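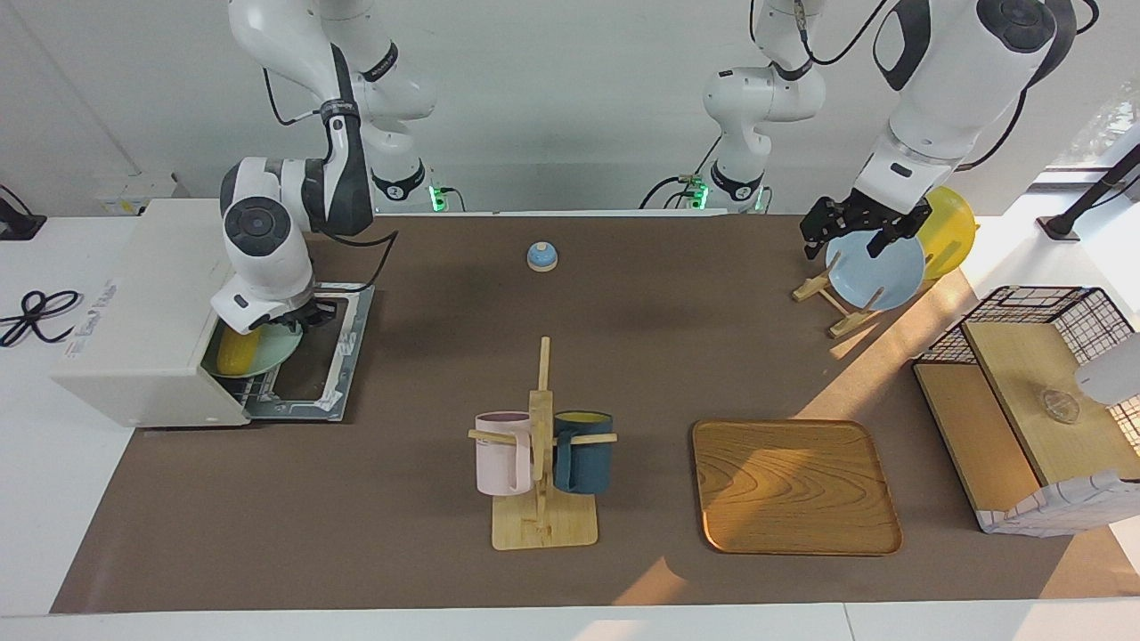
The two arms at the dish station, one at the open appliance and one at the plate stand.

Work > Staff Kitchens > Gallery

Two arms and a dish station at Turner

Posted Oct 23, 2025

Turner serves 259 lunches on a full day, and the dishes used to take up most of the afternoon for whoever was on the kitchen shift. Since January the company has been moving part of that job to a pair of arms from Holst. The small table setup is where new dish types and new stands get worked out before they go to the main kitchen. Staff from the shift sit in on it and decide what the arms should be taught next.

The arm on the left has its gripper down over the pulled-out rack, with a mint-green plate partly upright inside. The other arm is holding a light blue plate by its upper rim in the wooden stand, in front of a yellow one. Plates were the first thing the kitchen staff asked for, because they are the most tiring part of a shift.

Mugs came next on the list. A pink one and a teal one hang from the tree at the front of the mat. Staff picked that style of stand themselves after the old shelf proved hard to reach into.

The kitchen shift still has the same number of people. What changed is the order of the day. Scraping, pans and knives stay with the staff, and so does the final check — anything chipped or still dirty goes back. The 20 minutes after lunch that went to stacking now go to prep for the next morning. Two people on the shift have trained to set up the arms and stop them when needed, and they are paid at a higher rate for it. Some of the others would like the same training, and a second round is planned.

Related galleries
Loading dock changes at Fleria
Pevix packing line, before and after
Night shift at the Turner mail room
Holst arms in the parts store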